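Search this paper Search Go
Home Issues Methods Notes About
Reading time: 9 min

3. Keeping the hand-held gripper in working order

3.1 What we're running

Most of the trouble I had in the first month came out of the gripper, so this section is longer than the one on software and I make no apology for that. The tool is a printed hand-held gripper with two fingers that close towards each other when you squeeze the handle. We call ours the Clikham, after the build we copied it from, and it feeds recordings to the fixed arm in our Dorberg cell. A person picks something up with the hand-held tool, the recording goes into the pile, and later on the arm has a go at the same job with a matching pair of fingers.

That word "matching" is doing a lot of work. If the fingers on the hand tool sit even slightly differently from the fingers on the arm, everything we teach the arm is a bit off, and it's off in a way that's miserable to track down. I spent most of a Tuesday convinced the training had gone wrong before I thought to put a square against the left finger. It was leaning. Not by much (you'd never spot it from across the room), but plenty to make the arm pinch a small box by its corner.

So we ended up writing down how the tool should be set up and how we check it, and what follows is more or less that, with the reasons where I can remember them.

3.2 Fingers, links and inserts

Each finger is a printed block held to a curved arm link. The links carry the load and do the moving, and the fingers are the bits we expect to wear out and swap. We print both in the same black plastic on the same machine, a Bomach that lives in the corridor because it's too noisy for the lab. I did try printing the fingers faster to save time. They looked all right and they cracked along the layers in a few days, so I went back to the slow setting and stopped fiddling.

The links have brass threaded inserts pushed into them with a soldering iron. This is the one job I'd urge anybody copying us to practise on scrap first! If the iron is too hot the insert sinks past the surface and drags a little collar of melted plastic down with it, and if it goes in tilted then the screw goes in tilted too, and the play you get from that can't be tightened out. My first three links went in the bin. What works for me is to get the insert most of the way down with the iron, take the iron off, and press the last bit flat with the back of a steel rule while the plastic is still soft.

Figure 4 was taken from the tool's own camera, with the fingers open over the bench. 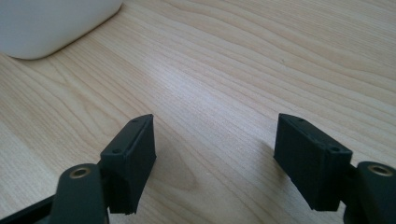

Figure 4. Both fingers seen from the hand-held tool, nothing held between them. The brass inserts in the arm links show low down on either side, and each finger has two small screw holes along its top strip.

3.3 The weekly check

We do this at the start of the week, before any recording, and again after a drop. (Drops happen. The tool is heavier at the front than you'd expect, and people put it down nose first.)

The first thing is the view. I open the fingers fully, rest the tool in its stand and compare the live picture with a saved one from the day the fingers were fitted. I'm looking at where the tips come and whether the two inserts are still level with each other. If one has crept up or down, a link has shifted and there's no point going any further until that's sorted. I used to do this by eye with the two pictures side by side. Now I lay one over the other at half strength, and a shifted link shows up as a double edge straight away.

Then I close the fingers slowly on a strip of paper and try to pull it out. It should drag evenly along the whole face. If it slides freely near the tip and grips near the root, the finger is splayed, and the usual cause is a loose screw. I nip the screws up by hand with a short driver, a quarter turn at most. The long driver is banned after I stripped two inserts with it in one afternoon.

After that comes the play. I hold one finger still and wiggle the other sideways. A tiny bit of give is fine and I've never managed to get rid of it altogether, but if I can hear it click then the pivot wants attention. We put a thin washer in there, and the washers wear into a sort of dish shape after a while. They cost next to nothing so I just change them in pairs.

Last of all I clean the faces. Printed plastic picks up grease from hands and dust from cardboard, and the two together make a film that's surprisingly slippery. A cloth with a little washing-up liquid does it. I tried solvent once and it left the surface chalky, and that pair of fingers never gripped the same way again.

The whole thing takes me 20 minutes if nothing is wrong. Somebody doing it for the first time should allow longer, mainly for the screws.

3.4 Changing a pair of fingers

We change fingers after 300 grasps with heavy or rough objects, and otherwise when the paper test says so. I'd love to give a proper wear curve here, but we changed the print settings partway through and the early counts don't compare with the later ones.

Fingers are always changed as a pair, and always on the arm at the same time as on the hand tool. This felt wasteful to begin with. I had a drawer full of single fingers with plenty of life left in them, and for a while I was mixing old with new. The trouble is that a worn face is softer at the edge than a new one, so a mixed pair doesn't close square, and the object twists a little as it's gripped. The person holding the tool corrects for that without noticing. The arm doesn't, and it'll happily copy the twist as though it were part of the job.

The order I use is this. Take off the old left finger, fit the new left finger loosely, do the same on the right, and only then close the tool so that the two new faces sit flat against each other. Keep it closed while the screws go tight. If you tighten one side before the other is fitted you're lining up against nothing, and I've had to undo that mistake more times than I'd like to say. Once both sides are tight, open and close it a dozen times, check the screws again, and save a fresh picture for the weekly check.

I also write the pair number on the inside of the link in paint pen, where it's hidden from the camera. We had it on the outside at first, and the number crept into the view of every recording we made with that pair. I can't prove it did any harm, but I didn't fancy having to think about it.

3.5 Faults we've had

In the stretch covered by this paper we logged 121 faults on the tool, and roughly 40 of them were loose screws. I find that both comforting and a bit embarrassing. Thread lock would seem the obvious cure, and we did try it, but the kind we had in the cupboard attacked the plastic round the insert and turned it brittle. We switched to a small spring washer under each screw head and the problem mostly went away.

The next most common was a sticky close, where the fingers move freely for most of the travel and then hang just before they meet. Nearly always it's a whisker of plastic left over from printing, on the link where it passes the body of the tool. A sharp blade fixes it. I now run a fingernail along that edge before fitting any new link, and I'd recommend the habit.

There was one fault that had me beaten for ages. The tool would pass every check in the morning and fail the paper test by mid-afternoon. I changed the fingers, the links, the washers and finally the handle, and it carried on exactly as before. In the end I moved the stand off the windowsill. The sun had been coming round onto it after lunch and warming the links enough for them to bow under the spring. I still feel daft about that one. The stand now sits on a shelf away from the window, and the handle I took off went back on.

We haven't yet had an insert pull out in use. A colleague group running the Haque version, which has thinner links than ours, told us they've lost a few, so I'm keeping an eye on it and I've got a set of thicker links printed and waiting.

3.6 Matching the arm

Once the hand tool has passed, the arm gets the same paper test and the same picture check, using a camera mounted at the same distance from the fingers. We put the same block in both, close them, and compare how wide each one thinks it has opened. If the readings disagree I adjust the arm, never the hand tool. It doesn't matter a great deal which of the two you pick as the reference, so long as you stick with it, and the hand tool is the one all our recordings already came from. The adjustment itself is a single offset in the arm's settings file, and the old value stays in there as a comment, with the pair number beside it.

Previous section Next section Back to contents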